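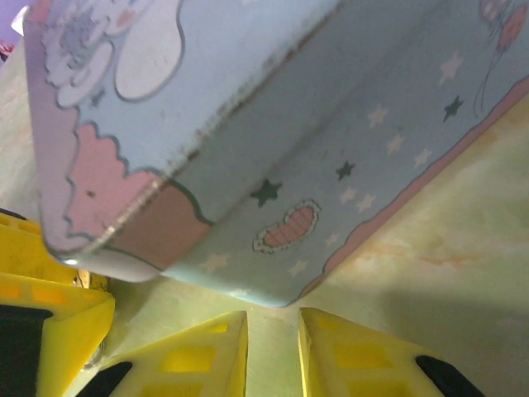

3.2 Translated titles and the shortlist effect

We turn now to the smaller of the two corpora, the one built from prize lists. It holds 2608 reader reviews of translated novels, drawn from the Siltley reading groups between one June and the next. The larger set (3694 reviews, all of books first written in English) was described in 3.1 and is used only for comparison here.

Coding first. Two coders, Imai and Quách, read every review and marked whether the translator was named, whether the prize was named, and whether the reviewer said anything about the style of the prose. Disagreements went to Uchida. Most were about style -- is "a smooth read" a remark on the translation or on the plot? We counted it as style. Hosoda (see his notes on the Didila pilot) would not have, and his totals run lower than ours for that reason.

Results in short. Reviews naming the translator: 330. Fewer than we expected, even allowing for short reviews. Naming was more common after a shortlist announcement than before it, and the rise faded once the winner was known. Readers who named the prize also tended to name the translator, though we can't say which prompted which. Figure 2 gives the counts by month.

Figure 2. Reviews naming the translator, by month, Siltley groups. Longlist, shortlist and winner dates marked with vertical lines.

The praise itself is thin. "Reads well." "You'd never know it was translated" -- this last phrase, or something very like it, turns up again and again, always meant kindly. Complaints are longer and more exact. Reviewers quote the line they dislike, sometimes suggest a fix. Mahmoud found the same lopsided pattern in the Wirnodton library survey, which used paper forms and a older group of readers.

One caution. Group leaders at Siltley hand out a discussion sheet, and in some months the sheet printed the translators name at the top. We did not have the sheets for every month. Where we did, the effect on naming was visible but did not remove the shortlist rise. Sheets and months are matched in the appendix; the comparison with the Yu groups, wich used no sheets at all, follows in 3.3.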